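House rules for the gripper table

I have been promising to write this up since June, and then Ottilie Hauser asked me for "the rules" by email and I realized I had never put them anywhere except on a sticky note. So, Ottilie, this one is for you, and for anybody else who spends their afternoons recording demos with a gripper in each hand.

A little background on where I'm coming from. I do demonstration recording for a project we call Brellia, which is all small household stuff: pick it up, put it in something, take it out again. When I started, the guidance I got was a 79-page PDF from the Soltora days, and I bet I read 10 of those pages. The rest was about fenced-off industrial arms and emergency stops, all very sensible if you have one of those (I don't!). What I wanted was a page I could read while my coffee cooled.

We had a bad batch early on. 2232 clips, and when Naidu went through them a huge pile had to be thrown out for silly reasons - a sleeve across the jaws, an object that started in the same exact spot every time, people rushing the ending. No one had done anything wrong by the rules we had, we just didn't have very good rules. I was grumpy for a week and then I wrote the sticky note.

My four rules, then, in the order I think about them.

1. Clear the mat before you start

Only the things in the task go on the mat. Your phone, your pen and the other sponge you were going to use later all live somewhere else. I'm strict on this one and I know it annoys people. If an extra thing sneaks in, stop, take it off and start a new clip. Don't reach in and flick it away halfway through, I will see it and so will the model.

2. Cables on the outside

Before every clip I lift both grippers and let the cables fall down outside my wrists, toward my side of the table. If one has wandered across the mat, start over. You want enough slack to reach the far corners without a tug, and not so much that you're dragging a loop through your objects. Cuffs count too! Push them back if they hang past your wrist.

3. Start level, jaws a little open

Both grippers come in over the mat at the same height, pause for a breath, and then you go. I used to start with one hand already diving for the object and my clips were a mess to trim. It feels fussy for the first dozen or so and then your hands just do it. My starting position with the peanut-shaped sponge thing and the slotted container looks like so:
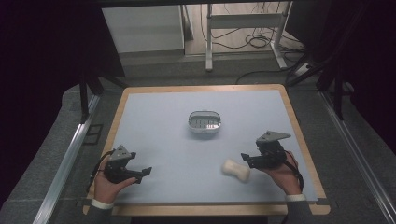 4. Move the object between clips

Turn it, slide it, put it on the other side of the container. I go by feel, but Turnent's team uses a little chart with squares on it and they swear by that. Either is fine as long as you really do it when you're tired, and that's when I catch myself dropping it back in the same place over and over.

Ottilie also asked what I do about fumbles. I keep them if I recovered without help and I label them as fumbles. If I had to put a gripper down to fix something, the clip goes. We argue about that one a lot over here, so if your group does it differently please leave a comment, I'd love to compare notes before I print the next version and tape it up by the table.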